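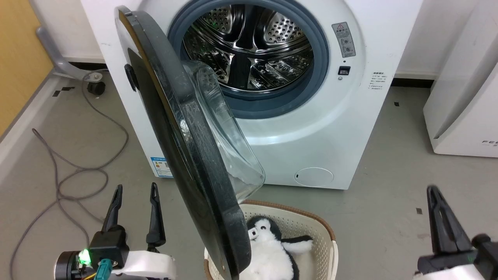

Left gripper, right gripper, open port, penguin still in the basket.

1/ Fault notes from the laundry cell. Short version: the left arm stopped on a force limit during a load task, and the limit was set wrong by me.

2/ Task is plush toy from basket to drum. Door open, basket on the floor directly under it. The pick is easy. The path up past the lower edge of the door is where we lose time.

3/ Run 473, March build. Left wrist came up under the door ring, touched it, and kept pushing for 2 seconds before the stop fired. It should have fired on contact.

4/ Cause: the stop threshold was 150 N. That number came over from the Botha cart test, where the arm is supposed to lean on things. The config got copied with the rest of the folder. No check compares it against the task.

5/ Second problem. The planner's door model was a flat disk. A washer door has a domed window that sticks out well past the ring, so the clearance it reported on that side was fiction. Serpil Duman spotted this from the logs before I did.

6/ Fixes so far:
threshold per task, no default, arm won't enable without one
dome added to the door model
slower wrist speed anywhere near the ring

7/ Not fixed: perforated steel gives the depth sensor a mess of false returns. We currently throw away everything past the gasket and go in on a fixed depth. I don't like it.

8/ Also open: cable on the floor. It isn't in the collision map at all. Wondton says their next release handles thin objects. Until then the base stays parked for this task.

9/ Hinge checked by hand after the stop, no play. Wrist recalibrated, offset unchanged. Five reruns at the new threshold, one early stop on the basket rim. I'll take early stops.

10/ If you run the Zellska arm config from our shared folder, open it and read the force line before you enable anything.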